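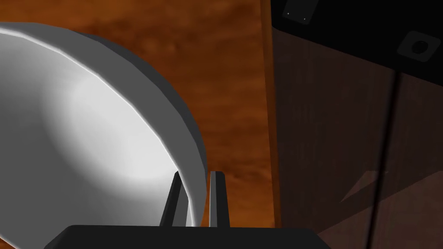

4.3 What the success flag leaves out

Most of the numbers we report, and most of those we compare ourselves against, rest on a success flag computed by the simulator. The flag is a short piece of code that somebody wrote in an afternoon, and it deserves more suspicion than it gets. For the bowl task it checks that the bowl's centre has risen by a set height and that the gripper is not fully open. It does not ask how the bowl is held. In Figure 4, rendered in simulation from close to the gripper, the left finger sits directly against the lower edge of the bowl's rim, and the thin curved wall is the only part of the bowl anywhere near the fingers. Contact of this sort is where the flag and common sense part ways. A rim grasp on a wide bowl can carry the load well, or it can hang on to a sliver of wall that a contact solver happens to treat kindly, and the flag gives the same answer for both.

Figure 4. Gripper at the bowl rim in the simulated scene, seen from near the palm.

We went back over 135 rollouts of the Tranau policy on this task and labelled each grasp by hand. Two of us (Arumugam and Lund) labelled separately, using the saved contact forces as well as the rendered views, and then argued about the disagreements. The simulator had marked 80 of the rollouts as successes. We were willing to call 46 of those a grasp that we would expect to survive on hardware. The rest involved a fingertip sunk into the mesh, a bowl wedged against a neighbouring surface and dragged upward, or a lift that passed the height check on the way to being dropped.

We do not claim that our labels are the truth. They are two people's opinions, and "would survive on hardware" is a guess until someone tries it. But the gap is larger than the differences between methods in our own results table, and that should bother anyone who reads the table closely. It bothers us.

Part of the trouble is geometry. The bowl is a low-polygon model, so its rim is made of flat facets where a real one would curve. A flat finger can line up with a flat facet and gain a contact patch that no real bowl would offer. Gowda rebuilt the collision mesh with a finer rim and reran the same policy from the same starting states. Some grasps that had looked solid began to slide, while a few that had failed now held. We had expected the change to run one way only, and we have no tidy explanation for why it did not.

Part of it is perception. The policy sees the bowl as a large, pale, nearly uniform area, with the rim as its only strong edge. At close range the bowl can spill past the borders of the wrist view, and the network must choose a contact point from a partial arc. The Zarnadau pose estimator was trained on whole objects. We feed it these views anyway, as does every baseline we know of, and its confidence score stays high when its pose error does not stay low. We stopped using that score as a gate on finger closure after Devadiga plotted it against the error and found nothing worth fitting a line to.

A stricter flag is easy to write. Ours requires the bowl to stay above the height threshold for 30 consecutive control steps, with force on both fingers and penetration below a fixed limit. It removes most of the lifts we objected to, along with several that we had thought were fine. We report results under both flags in Section 5, and we ask that the older one be read as an upper bound. Whether the stricter one ranks methods in the order that hardware would is a separate question, and our data cannot answer it.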